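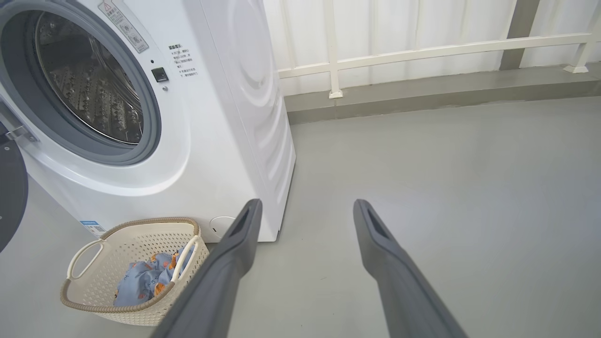 Words: Paraschiva Ursu
Posted in: Round the Houses, September

I have been putting off writing about the shared laundry room at Tutgate for months, mainly because every time I sat down to do it something else went wrong with the booking sheet. But the sheet has gone now (hurrah!) and we've got through a whole month without a row on the landing, so I feel brave enough.

For anyone who lives over the Closville side and has never had the pleasure, the old arrangement was a clipboard on a nail. You wrote your flat number next to an hour and that hour was yours, unless someone with a darker pen had a different idea. I once came down at seven in the morning with a duvet over my shoulder and found three flat numbers in the same box, one of them mine, and one in what I'm fairly sure was eyeliner.

Bogdan Ghiță on the second floor was the one who said we should try tokens. Every flat gets 12 a month, one wash each, and you drop yours in the tin when you start. No booking at all, you just turn up. I thought it would be chaos. I said so at some length, as those who were at the meeting will remember, and I take it back, mostly. People have spread themselves out without being told to, and the only real crush is Tuesday evening, which I blame on football kit.

What I've liked best is that I've started bumping into people again. With the clipboard you came down, did your hour and went, and if you saw anyone it was only because one of you was late. Now there's usually somebody sitting on the bench with a cup of tea. I've had a recipe for plum dumplings off one neighbour (they were heavy, but I think that was my potatoes) and a long talk with another about whether the 400 bus will ever go back to its old route past Brirkley. She thinks spring. I think never.

Now, money, as I promised I'd put it in. The kitty stood at £1,585 when I last looked at the book. Out of that we've paid £212 for the new lino and the man to lay it, and he was very nice and did the doorway strip for nothing. I'd like to put the rest by, but there's a strong feeling in the building that we should have a proper drying rack on a pulley, like my grandmother had in her kitchen, and I can't pretend I'm against it. If you've got a view, put a note under my door. Please don't tell me on the stairs, I've forgotten it by the time I reach the top.

A few small things while I'm here. Socks left behind go in the cream basket, and whatever is still there at the end of the month goes in my rag bag, and I mean it this time. Please use less powder! The water is soft in this building and half a scoop does a full load of sheets. Wipe the rubber round the door when you've finished and leave the door open a while, or it starts to smell like a pond. And whoever is buying the lavender stuff from Bastos, could you tell me which shelf it's on? I've been in twice and come out with bleach both times.

Spare tokens can be swapped between flats as you like, I don't need to know. If you've run out altogether, I'm usually in after six. Knock loudly, I'll have the radio on.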